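What the Open Day Left Out

Opinion
By Orest Lytvynenko
December 1, 2024

I have been to enough open days to know where the coffee will be. At Ernix it was in the lobby, next to a banner about the kitchen of the future, and the kitchen of the future was down a hallway to the left.

I went to the Promville site because a reader wrote to ask whether she should put off hiring a part-time helper for her father. She had seen the Ernix clips. In the clips a machine called Feltness sorts out a kitchen while a family eats in the next room. She wanted to know if it would be a year or ten. I said I'd go and look.

I should say that I like robots. I spent part of my twenties maintaining them in a plant that made door seals, and what those machines did, they did all night without complaint. My trouble is with the gap between what gets shown and what gets said while it's being shown.

The tour was led by Anum Khattak, who runs the demonstrations and is very good at it. She talks fast, she doesn't pretend to know things she doesn't, and when someone's kid asked if the robot got bored she treated it as a serious question. Some 200 people had signed up for the day and we went through in small groups. Each group got six minutes at the demo station. The talk before it, in a room with chairs, ran a good deal longer.

In that talk we heard the word "home" over and over. We heard that homes are messy and that no two are alike, and that this is why Ernix had picked them. I wrote down "tackle the mess" and put a box around it. Then we walked down the hallway and I did not see any mess.

The dishes were on racks and hooks, and there was a great deal of open table between one thing and the next. My own counter has never had that much open space on it, including the day I moved in. There was no mail or spilled sugar, and no sponge. Two plates stood upright in a rack made for plates. Two mugs hung on a stand made for mugs. If my reader's father lived like this, I doubt she would be looking for help.

Our group's turn was the mug stand. The arm took a mug off its peg, held it, and put it back. It took three tries to get the handle over the peg, and on the second try the stand rocked and a man near me drew in his breath. When it went on we clapped. I clapped too. It is hard not to root for the thing, and I think companies know that, and I think it makes poor judges of us all.

Then I asked how many times they had practiced with those two mugs. Anum Khattak said more than 300 recorded runs, and that a person had steered the arms through each of them. I asked what would happen with a mug of mine. She said it would depend on the mug. I thought that was the best answer of the day, and it was nowhere on the banner. 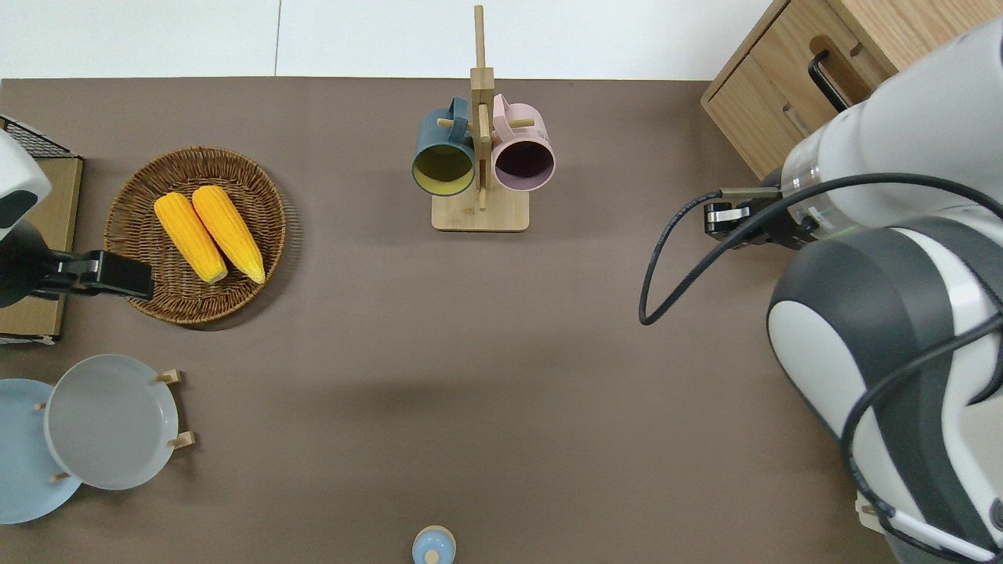 The demo table at Ernix, with mugs, plates and a basket of corn between the two arms.

Look at how much help the objects are giving. A plate on its edge can be pinched. A plate lying flat in a sink under a frying pan is another matter, and so is the pan. The corn, I'm told, was for a later group, and I didn't see it moved, so I can't say how that went.

Ekrem Kozan, an engineer on the project, caught up with me by the coats and made the case for the defense. You have to start somewhere, he said. A toddler gets big blocks before small ones. If they had set out a dirty kitchen, nothing would have worked and everyone would have gone home having learned nothing.

I agree with nearly all of that. I would only say that the people in my group went home thinking something had been settled about kitchens. I asked a couple of them in the parking lot. Barış Karabulut, a retired bus driver, figured he'd have one "before the knees go." A woman who asked me not to use her name said she'd told her sister to wait on buying a dishwasher. Ernix didn't tell them those things. It just didn't do much to stop them.

Compare the afternoon I spent last February at Sarıgül, a commercial laundry across the river with one arm that moves folded towels from a belt to a cart. Tarık Ağca, the shift manager, showed me the towels it does well and then, without being asked, the fitted sheets it can't do at all. There was a bin of its failures by the door. I came away trusting the machine more for having seen the bin.

So my request to Ernix is a modest one. Next year, give one group in six a table the arm hasn't practiced on. Let us bring the mugs. Put the number of tries on a board where we can all read it, good or bad, and leave it up until closing.

As for my reader, I wrote back that evening and told her to hire the helper.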